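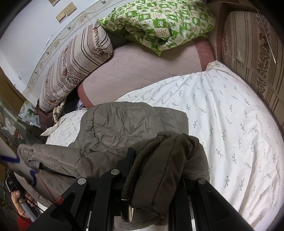 Utlow Town have a new striker, and it only took most of the summer, two failed medicals and a fax machine that the league insists is still a legal means of communication.

The forward arrives from Wornton Rovers on a two-year deal after scoring 13 goals last season, four of them against us. The committee room view seems to be that if you can't mark a man you may as well pay his wages. The fee is undisclosed, as fees at this level tend to be when they include a set of training goals and the proceeds of a pre-season friendly.

He'll wear the number 56 shirt until the new kit turns up. Koppel, who make it, say the proper numbers are on their way. They said that in May as well.

Supporters got a first look at him in the 2-2 draw at Hodmont, where he came on after the break, hit the post, won a corner and was booked for kicking the ball into the car park. The away end had his name in a song by full time, though it doesn't scan and will need work before the season starts.

Wornton come to our place for the opening home match, naturally. Last season's meeting drew 1315, our best gate of the year, and the tea hut ran out of pies before kick-off. More have been ordered. Season tickets are still on sale at the club shop, at last year's prices, and anyone who has already paid can collect theirs from the turnstile office before the match. Bring your receipt, please, as the printer has eaten the list.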